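Filed under: Around the House > Cleaning > Decor

Fake Flowers: Which Cleaning Tricks Are Worth Your Time

I have read a lot of advice about cleaning artificial flowers, and most of it seems to have been written by people who own one silk orchid and keep it in a closet. Put them in a bag with salt. Blow on them with a hair dryer. Soak them in vinegar. Rub them with a slice of bread (I did see that one, and no, I didn't try it).

My own collection got out of hand after we moved to Pledville and I lost my cutting garden. At last count I had 19 stems, mostly roses, plus a eucalyptus branch that I regret. They live on open shelves near the kitchen, so they collect dust and then they collect grease, and those are two separate problems. A lot of the tips you'll read only deal with the first.

The salt bag

You put coarse salt in a paper bag, drop the flowers in bloom first, fold the top over and shake. The salt is supposed to scrub the dust off.

It does take some off. It also leaves salt down in the folds of the petals, and you will be finding it on the shelf for a week. On a tight bloom with a lot of layers I could not get it all out, even holding the thing upside down over the sink and tapping the stem. I also don't love what the shaking does to petal edges. If the edges are already fraying, skip it. For a flat, open flower like a daisy it's fine, though a soft brush would have done the same job with less mess.

The hair dryer

Cool setting, low speed, and do it outdoors or you've only moved the dust to the couch. Never use heat. Plenty of fake flowers are held together with glue, and I have had a petal come off in my hand after getting impatient with the warm setting. As a quick monthly job this one earns its place. It won't touch anything sticky.

The spray cleaners

My neighbor Reiko Katayama swears by a silk flower spray called Brolutent. You spray until the flower drips, let it dry, and the dirt is meant to run off with the liquid. I borrowed her can and did one side of an arrangement with it and the other side with water and a drop of dish soap in a spray bottle. After they dried I asked her to pick the Brolutent side. She picked the soap side. She still buys the spray.

Whatever you use, test it first. Turn the bloom over and dab a damp white cloth on the underside of a back petal. Deep reds are the ones to worry about. If color comes off on the cloth, keep that flower away from water altogether and stick to brushing.

Sorting by material, before you do anything

I do this on a bare table in good daylight, and I lay everything out so I can see both ends of each stem. People fuss over the bloom and forget the rest, but a fabric rose on a plastic stem is two different cleaning jobs.

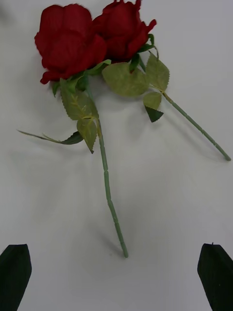
The plastic part can take much more than the cloth part. Wipe stems with warm soapy water and an old toothbrush, working away from the bloom so you don't push dirty water up into it. Molded ridges and fake thorns hold more grime than you'd think. The sepals are worth a careful pass too, with a cotton swab, as dust sits right where they meet the flower.

For fabric petals, a dry makeup brush is the best tool I've found, and it costs next to nothing. Start in the middle and flick outward. A matte, velvety finish shows every bit of lint, so don't use paper towels. They shed. I learned this on the best bloom I own.

If a rose needs a wet clean and has passed the dye test, dip it quickly in cool water with a little dish soap, swish, dip again in clear water, and hang it head down to dry. Mine take the whole night. The sites that promise an hour must live somewhere drier than I do.

Getting the shape back

Steaming is the usual advice, and here I'll give the advice-givers some credit. Hold the crushed petal in the steam from a kettle for a few seconds, with your fingers well clear, then curl it over the handle of a wooden spoon and let it cool. It works on cloth. Don't try it on foam, and keep plastic leaves out of the steam or they'll go limp and stay that way.

Storage

I bought a Gikudeck stem organizer, which has 6 slots and a lid, and the lid presses down on anything with a full bloom. It now holds wrapping paper. A long shoebox with tissue under the flower heads has worked better for me. Lay the stems facing opposite ways so the blooms don't pile up at one end. I put the summer ones away in October, and I clean them before they go in. Dust that has been sitting in a box all winter comes off much harder.

When to give up

Sun-faded petals don't come back. I've seen tips for fabric paint and for food coloring, and I tried the first on an old pink rose. It dried stiff and looked like a craft accident. Pull the faded blooms off, throw them out, and keep the stems if they're any good. I use mine to fill out the back of a vase, where all you see is green.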